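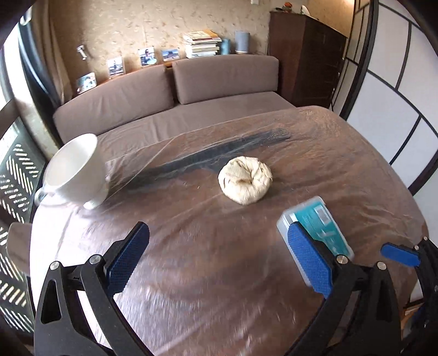 Search products
Enter keyword or part no.

Varkar Two-Finger Hand Gripper, Build Kit

Part no. 1451. Sold by Rarkalen, Clamdale.

The Varkar is a hand-held parallel-linkage gripper for people building at home or in a shared workshop. Each finger is a pair of angled black linkage bars, the outer bar with a long triangular cutout, ending in a blue textured pad on a black backing. Pivot screws are silver, round head, two per finger on the visible face.

Kit contents: two fingers, handle, trigger linkage, return spring, pivot hardware, one pair of textured pads. The camera bracket is a separate item - see Boros mount, same hole pattern. Camera not supplied.

Rated load is 300 g at the pad tips. The pads hold rolled knitwear and small rectangular plastic boxes without adjustment. Large cups should be taken by the handle or rim. Do not grip by the pad edges.

Assembly takes one evening with a 2 mm hex driver. Tighten the pivots until side play is gone, then back off slightly. Check them again after 1000 cycles. If one finger lags, the trigger linkage is usually in backwards.

Builds made before August use the older handle, which is 33 mm wide and will not take the current spring. Order the adapter plate with replacement springs.

Pads are also sold in pairs. Wipe with a damp cloth, no solvent. Left and right fingers are not interchangeable.

Page revised Monday, September 17, 2018.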